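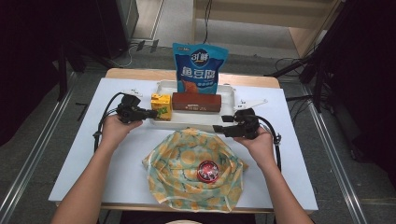

Most groups that collect manipulation examples by hand still report their progress in hours. It is an easy number to produce and a poor one to plan with. An hour of a tired operator repeating one motion is worth less to a learning system than a few minutes in which the objects change places and the operator has to think.

At Binel we kept a log of 300 episodes recorded with hand-held grippers, all on a single table setup. The policy trained on them was fine until the tray was turned – then it reached for where things used to be. A second set of 100 episodes, with the layout changed after every 5, did better on the turned tray than the first set had.

I draw a narrow conclusion from this. Layout changes should be scheduled and written down before recording starts, the way lighting and calibration already are. Left to the operator, they happen late in the day or they are skipped.

Failed grasps are a harder question. The usual practice is to delete them. I would keep the ones that end in a recovery, labeled as such, and drop the rest. Soft packaging and bunched cloth produce most of these, and they are also the items on which a deployed arm gets a second try.

The cost is slower sessions and a smaller total to report. Funders should learn to ask what the total contains.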